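Etari Desk Set for Student Robotics Clubs

Item 713
Sold by Skeladano School Supply
Suited to: middle school, high school and first-year college clubs with an arm already on the bench
Page updated July 2, 2025

Description

The Etari Desk Set is what a club buys after the arm itself has been bolted down, the first wave of excitement has gone by, and somebody asks what the students are going to do with it on all the other afternoons of the year. It is a set of ordinary desk exercises (moving a pen, going around a pile of books, coming down close to a notebook without touching it) together with the cloth, the mounts and the printed guide you need to run them in a room that has to be a normal classroom again by the next morning.

It was put together by Ileana Marinescu, who coached the Gondeo club for many years and wrote most of the exercises on the backs of attendance sheets before anyone talked her into typing them up. Magdolna Lakatos tested them with her own students and added the notes on lighting, and we are very grateful to her, as those are the pages that customers write to us about the most!

In the box

Table cover, light green with a white grid, machine washable
Wrist bracket for a small camera, with screws and a spare set of screws
Soft finger pads in black, one pair
Exercise guide, spiral bound, 50 pages
Task cards, 26 in a tin
Wall sheet for the club's own safety rules, blank

Not in the box: the arm, the gripper, the camera, and the desk things. We used to pack pens and a little notebook with the set, and clubs told us (quite rightly) that they had plenty of their own and would sooner pay less. A mesh pen holder, a heap of handouts and whatever textbook the class is using will do very nicely.

Setting out the desk

Spread the cover over the whole working area and let it hang over the front if your table is short. A crease or two does no harm. Put the tall things on one side and the flat things on the other for the first few sessions, and leave a good stretch of cloth open between them so that new drivers have somewhere to practice coming down. Once everybody is comfortable, bring the pen holder up close to the papers, which makes for a much harder reach and a much livelier afternoon.

Views from the wrist

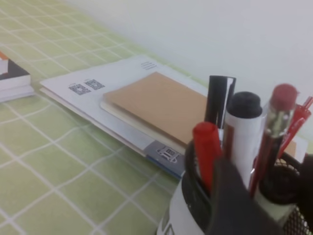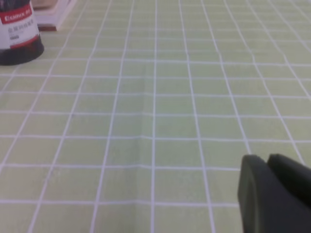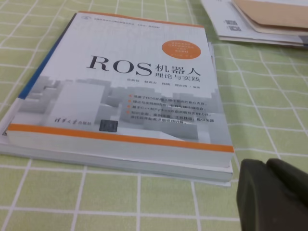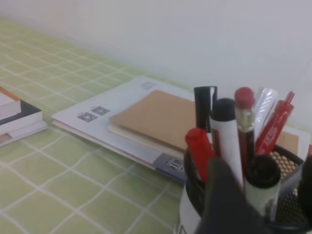 Skeladano Club Catalog, Vol. 2, page 50

What students will see on the monitor

The wrist view takes some getting used to. The fingers are very near the lens, so they come out large, dark and soft at the bottom of the picture, and a beginner will nearly always think they are closer to the pens than they are. With a full holder, caps of different colors are a great help, because the person calling out directions can say "the red one at the right" and be understood. The grid helps too: its squares are big near the gripper and get small and blurry farther off, and after a couple of sessions most students are reading distance from it without being told to.

Books are the other favorite. A thick paperback lying flat shows a nice plain edge of pages from low down, and the ROS textbook in the third view is the kind of size we have in mind, resting on something slightly larger so there is a step for the students to plan around. Our task cards for books ask only for approaching, stopping and backing away. Please leave lifting for later in the year.

Fitting the bracket

The bracket clamps to any round wrist. Tighten the screws by hand, move the arm slowly through its full reach to see that the cable has enough slack, and then give each screw a last quarter turn. Clubs using the Kassa controller should turn the camera so the cable leaves on the side away from the emergency stop. Those with an older controller will find a separate drawing on the inside back cover of the guide.

From a customer

"We began in June with a very nervous group and I let them spend the whole first session driving over bare cloth. I would do that again. My one complaint is that the tin dents if you drop it, and we drop it constantly."
Victor Mugo, robotics club coach

Ordering and spares

Schools may order on account. Please give the item number and the name of the teacher in charge, and tell us whether the delivery has to go through a front office, which saves everyone a good deal of telephoning. Covers, finger pads and task cards can all be bought separately. Pads wear faster on mesh than on anything else, so a club that is fond of the pen exercises may like to keep 2 pairs in the drawer.

Questions about the exercises go to Irén Rácz, and questions about orders to Jolán Katona, both at the Skeladano school desk.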